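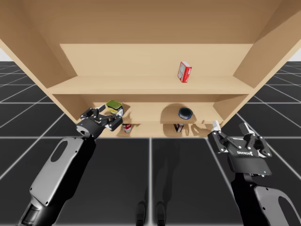

Shared workshop's two-arm shelf picker runs in simulation ahead of the hardware build

October 24, 2021

A two-arm shelf picking project at the Nalo shared workshop has reached the end of its simulation stage, and members will start cutting wood for the real shelf once the last of the reach tests are logged. The project, known in the shop as Sakex, is meant to take grocery items off an ordinary shelving unit and put them back in a set place. All of the work to date has been done on a modeled copy of the cell.

The simulated setup has two arms with parallel-jaw grippers working at a tall wooden shelving unit with three levels. Five grocery items are spread over the shelves: a red box with a white front panel on the top level, a green-lidded can and a low blue tin in the middle, and a red-and-white can and a dark box on the lowest. The floor is a plain charcoal grid, which the team kept from the simulator's default world. Textures were given a low priority. The only surfaces that got extra time were the item labels, which the vision code uses to tell one can from another.

Pouran Jalali, who wrote most of the scene files, said the shelf was a harder target than the tabletop the group used at first. On a table, a gripper can come down from above on nearly anything. Inside a shelf it has to come in from the front, with a board over it and a board under it, and the arm behind it takes up much of the opening.

"The gripper fits. The wrist is what hits things," Jalali said. "We had a lot of plans that looked fine at the fingertips and put the forearm through the edge of a board."

The fix was to treat each shelf board as a collision body slightly thicker than the drawing calls for. The extra thickness is 15 mm on the underside of each board and nothing on the top, so the fingers can still get low enough to close on a flat tin. The side panels are padded by the same 15 mm on their inner faces. Planning takes longer with the padding in place, but the number of rejected plans dropped enough that the group left it on for all later tests.

The two arms are not assigned fixed sides. A scheduler looks at the item requested, checks which arm can reach it with the larger joint margin, and sends that arm. The second arm is given a holding pose away from the opening. Only one arm may be inside the shelf at a time under the current rules. Jalali has a branch in which both may enter if they are on different levels, but it has not been merged, and the hardware will start without it.

Grip width is set per item. The jaws open to a preset value before the arm moves in, close at low speed, and stop when motor current passes a threshold. Cans proved easy in simulation. The low tin needed the most changes, as its height leaves a short band for the finger pads and a small error in pitch makes the lower finger touch the shelf first. The current approach angle came out of a sweep of 34 candidate poses, scored for clearance and for pad contact area. The same sweep will be repeated on the real shelf with fewer poses.

Boxes are handled by a separate routine. If a box is turned on the shelf, the gripper lines up with its narrow faces before closing. The placement script turns each box by a random amount at the start of a run so that the routine is always exercised. Cans and tins are shifted but not turned.

The last full test before the hardware decision was a set of 47 picks run overnight on the workshop's desktop computer. The log records any contact between an arm and the shelf as a failure, even if the item was picked. Colleen MacPherson, who is in charge of the mechanical side, asked for that rule. A light touch costs nothing in the simulator, she said, but a real arm will push the shelf back a little each time and the calibration will drift with it.

MacPherson's shelf drawing calls for softwood boards, screwed at the sides and fixed to the wall with two steel brackets. The compartment heights match the model. The shelf boards are held on pins so that one can be moved up or down a step if the real arms turn out to need more room than the simulated ones. She has also drawn a steel base plate that ties both arm mounts together, which keeps the distance between them fixed when the cell is moved for cleaning.

"I would like to calibrate it once and then leave it alone," MacPherson said. "It will not work out that way, but the plate should help."

The arms themselves will be bought used. The group has an offer from Vendau, a local surplus dealer, for a matched pair with controllers, and a member is to inspect them before any money changes hands. The power supplies and the stop circuit will be new. Pillai, a small electronics shop two doors from Nalo, is making the wiring harness and the enclosure for the emergency stop. Two stop buttons are planned, one at the operator's bench and one on the outside of the cell next to the door.

Speed on the hardware will be limited to 20 percent of the simulated value during first tests. No one will be allowed inside the marked area with the motors on, and the workshop's existing interlock for the router table will be copied for the cell gate. The software checks the gate state before each move and again before each entry into the shelf.

Several questions are still open. The simulator uses a single friction value for all five items, and the group does not have measured numbers for printed cardboard or painted metal against the finger pads. Jalali plans to pull each item out of the closed jaws with a luggage scale and use the readings to set the current threshold. Camera placement has not been settled either. In simulation the camera can be put anywhere, and the test position falls where MacPherson's drawing has a wall bracket. The likely choice is a mount on a post between the two arms, low enough to see under the middle board.

Lighting is another known gap. The modeled shelf is lit evenly at the top and gets darker lower down, and label reading on the lowest level already needed a longer exposure setting than on the others. The workshop has overhead tubes that will make this worse. An LED strip under each board is in the parts list, wired to a separate supply so it can be switched without touching the arm controllers.

The project began in June as a tabletop sorting exercise with one modeled arm. The second arm was added when the group moved to the shelf layout, after tests showed that a single arm mounted in the center could not reach the outer ends of the lowest level without passing close to its joint limits.

Scene files, the placement script, and the pick logs are kept in the members' repository. Anyone with a Nalo login can load the shelf scene and run it, and the readme lists the simulator version it was built against. Members who want to help with the cabinet work should talk to MacPherson before buying lumber, as the board thickness in the posted drawing is being revised to match stock the workshop already has on the rack.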